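Workshop notebook, 15th June

Bench top and the gray caddy. Raluca wants both signed off before July. I'm not convinced by either.

Tùng says the new Brisel oil leaves no shine. Under the window light I still get a pale band across the wood and lose the grain in it.

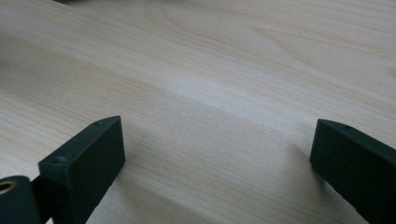
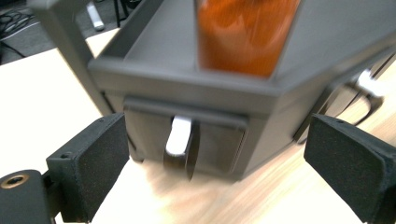
Table surface, then the gray unit on the table.

Caddy first. The open tray on top is fine, and tall stuff can stand up in it. The front panel is what bothers me. Wodcombe claims 400 openings on the latch. Who counted? I did 35 and my thumb was already complaining. The black strap hangs lower than the panel, so I expect it to catch on things. Filipa disagrees.

Table: grain looks good, tight and straight over most of it. I'd still hold off on a second coat. Clementina got 5 days' drying out of the can label, and I don't trust labels.

To do: ask Sumeya for the old strap, try it on this one.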